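作業ノート 8月 仕分けセル Dakus 担当分

朝いちで Dakus を起こす。起動時の自己診断が全部緑。こういう日はだいたい午後に何かある、と先月の自分が書いていた。先月の自分は暗いが当たる。

今日の予定は小物仕分けの通し 500 回。止まったら止まった理由を書く、勝手に直して続行しない、というのが Letuno 側との約束。前回は親切心で途中の位置ずれを手で直してしまい、ログ上は Dakus がたいへん優秀になった。優秀だったのは私の右手である。

午前の結果:119 回目で停止。把持失敗を 2 回連続で検出すると止まる設定なので、止まったこと自体は正しい。原因は閉じ幅のしきい値。薄いものをつまむと「何もつかんでいない」と判定して、律儀に元の場所へ戻しに行く。つかんでいるのに、つかんでいない自分を信じて引き返す。気持ちはわかる。

しきい値を詰めて再開。その後は午前中の停止なし。 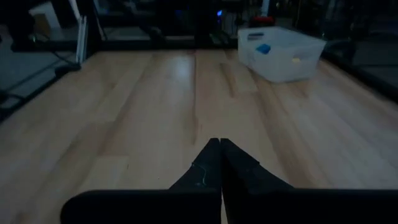

仕分けが Dakus に移ってから、こちらの仕事がどう変わったかを一度書いておく。来月には慣れて、最初からこうだったような顔をしているはずなので。まず、手を動かす時間は減った。かわりに「見ている時間」が増えた。見ているだけなら楽だろうと隣の Vundov の班に言われるが、やってみてほしい。指が閉じたまま卓の奥を向いているとき、あれが考え中なのか待機なのか終わったのか、姿勢からは何もわからない。人間の新人なら首をかしげるとか、こちらを見るとか、何かしらある。Dakus にはない。白い半透明の箱は右奥で、青いのと淡い黄色のが入っていて、指先からはだいぶ遠い。こういう配置のとき、以前の自分なら考える前に腕を伸ばしていた。いまは画面の状態表示を読み、黙って待つ。腕を伸ばしたくなる癖はまだ抜けない。安全講習ではその癖のことを「経験」ではなく「危険行動」と呼んでいた。

もうひとつ。左の指の内側寄りに、白っぽく細い、くねった線が見える。糸くずか傷か、画像では決められない。糸くずなら拭けば済むし、傷なら指先の交換周期の話になり、書類が増える。糸くずであってほしい。次の停止時に電源を落としてから確認のこと。動作中に爪でこすって確かめないこと(自分宛て)。

引き継ぎの中身も変わった。前は「今日は細かいのが多くて目が疲れた」「箱の並びを変えたら早くなった」で通じた。いまは停止番号、しきい値、再開時刻。正確にはなったが、読んで面白いものではない。それに、箱の並びを変えたら早くなる、のような小さい工夫を誰も書かなくなった。並びを変えると位置の登録をやり直すことになるので、思いついても口に出さない。工夫する側が面倒がるようになったのは装置の性能表に載らない変化だと思う。次の打ち合わせで言う。たぶん議事録では「登録作業の簡略化を要望」になる。

腰は楽になった。これは認める。夕方に階段で手すりを使わなくなった。反対に首が凝る。画面が低い。台を足すよう申請したら、Filip(備品申請のシステム)が用途欄の入力を求めてきたので「首」と書いたら差し戻された。「監視作業における姿勢改善」で通った。首のことである。

午後の部、13時再開。
しきい値変更後の分は別ファイルに分けて保存。午前の 119 回目までと混ぜると平均がきれいになりすぎる。
68 回目あたりから、と書きかけて訂正、68 回目ちょうど。卓上の板の継ぎ目を物の縁と取り違えたらしく、何もない場所に一度降りていった。停止はせず、自分で上がって次へ。ログには「再試行」とだけある。照明の映り込みも怪しい。継ぎ目と映り込みのどちらが悪いか、片方ずつ潰す。いっぺんにやると、直っても何が効いたかわからない。

通しの残りは明日に回す。夜間に無人で回す案も出たが断った。止まったときに理由を書く人間がいないと、朝には「止まっていた」という事実だけが残る。前に Vundov で一度やって、朝まで待機姿勢のまま静かに光っていたそうだ。電気代だけは自動化されていた。

明日やること
・左の指の線を確認。拭いて消えたらその旨だけ書く
・照明を一灯ずつ落として、継ぎ目の誤検出が出るか見る
・箱の位置を動かしたときの再登録にかかる時間を測る。打ち合わせで「面倒」と言うと気分の話にされるので、分で言う
・仕分けを手でやる練習を、班で週に一度入れられないか相談。Dakus が止まった日に、全員で画面を見ているだけなのは困る
・画面の台、届いたら高さ合わせ

追記、17時。電源を落とす前に待機姿勢へ戻した。つい「お疲れ」と声をかけた。返事はなし。音声機能は見積もりの段階で削っている。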